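Kelel Home Forums > Kitchen and Dining > Tables and benchtops

Pale timber table, do I oil it or leave it alone?

benchwarmer_kel
Hi all, first post in this bit of the forum, I usually lurk in the garden section. We've finally replaced the old dining table with a pale one from Kandlow and I'm terrified of wrecking it. It cost us 730 dollars delivered, which for us is a lot of table. The tag just said "light timber finish" and the bloke on the phone at Kandlow couldn't tell me if it was maple or birch or solid or veneer or what.

It's where everything happens at our place. Breakfast, homework, bills, jars, you name it. Do I oil it? Wax it? Chuck a tablecloth over it and never look at it again?

tharun_c
Don't oil anything until you know what's on it already. If it's got a clear coat from the factory the oil will just sit on top and go gummy, and then you've got a sticky table that grabs every crumb in the house. Put one drop of water somewhere out of sight and watch it for ten minutes. If it beads up you're sealed and you can put the oil back in the shed.
Tharun Chettiar, Rarkgate Joinery (retired, mostly)

MrsCoughlanRoad
I'd oil it regardless. We've done ours every January for years and it's a beautiful colour now, like honey.

tharun_c
Is yours factory coated though?

MrsCoughlanRoad
No idea, it was my aunt's.

tharun_c
Well there you go. Bare old pine will drink whatever you give it. A new table from a shop is a different animal. And I wouldn't be after honey if I'd paid for pale!

gangadharan_h
Can we see it? Hard to say much without the grain.

benchwarmer_kel
Sure, two pics, it's the same table in both. Second one has the sugar or salt in it, I honestly lose track of what's in which jar. 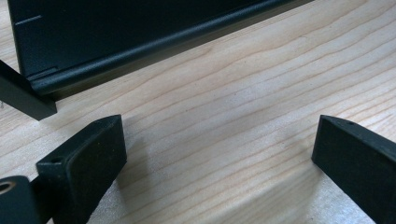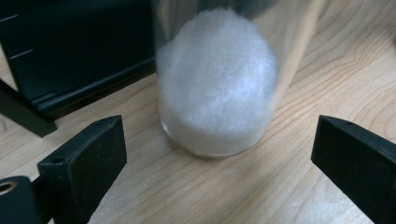
Rarkgate, January

Bit of background now I'm at a proper keyboard. The fine wavy lines are the bit I fell in love with, and there's a faint pinkish streak here and there that you only notice when you're sitting right over it. Husband reckons the pink will fade. Does it? Also I've had the glass jars standing straight on the wood, no mats or anything, and now I'm wondering if that's asking for trouble. My mum says grains of anything under a jar will scratch it to bits when you slide the jar along.

gangadharan_h
Oh that's nice. Going by the first one I'd guess maple or birch, and I'd lean veneer, though I wouldn't put money on it from a photo. Look at the end of the board, underneath if you can. If the grain lines on top carry on over the edge, it's solid. If they just stop at a seam, veneer.

Your mum's right about the grit. Lift, don't slide. I stuck little cork discs under all my canisters, 40 in a packet and I've still got most of them rolling round the drawer.

MrsCoughlanRoad
Felt is better than cork. Cork goes crumbly and then you've got crumbs AND sugar.

gangadharan_h
Felt near a sink goes manky in a month. Cork you can wipe.

MrsCoughlanRoad
Who said anything about a sink? It's a dining table.

tharun_c
Cork or felt, either's fine, pick one and get on with it you two. On the colour, pale timbers mostly go a bit warmer and yellower with sun, so I'd expect the pinkish streaks to be less obvious in a few years. Shift your jars around every so often or you'll end up with pale circles where they've been standing. And if it is veneer please, please don't sand it. I had a customer take to a sideboard with 70 grit "just to freshen it up" and he went straight through to the substrate. Start at 400 if you must touch it at all, and even then just to knock back a rough spot by hand.

benchwarmer_kel
Okay, did the water drop under the overhang. Beaded right up and was still sitting there like a little marble when I came back from the school run. So sealed? Also crawled underneath with a torch and there IS a seam along the edge. Veneer, I think. Bit deflated if I'm honest, I'd talked myself into solid.

tharun_c
Sealed, yep. Damp cloth, dry cloth, done. Nothing wrong with a decent veneer, it stays flatter than solid does through a wet summer.

MrsCoughlanRoad
I still say it would look lovely with a bit of oil.

gangadharan_h
For 730 I'd have wanted solid, sorry. Our one was less than that and it's ash all the way through. Second hand but.

benchwarmer_kel
Yes well, second hand in our town means driving some 400 km with a borrowed trailer so I'll wear it haha. Thanks everyone. I've ordered the cork ones (sorry Mrs C). Does anyone know if the ordinary spray cleaner from the supermarket is okay on it, or is it strictly water?

tharun_c
Water with a tiny squirt of dish soap. Keep the spray for the stovetop.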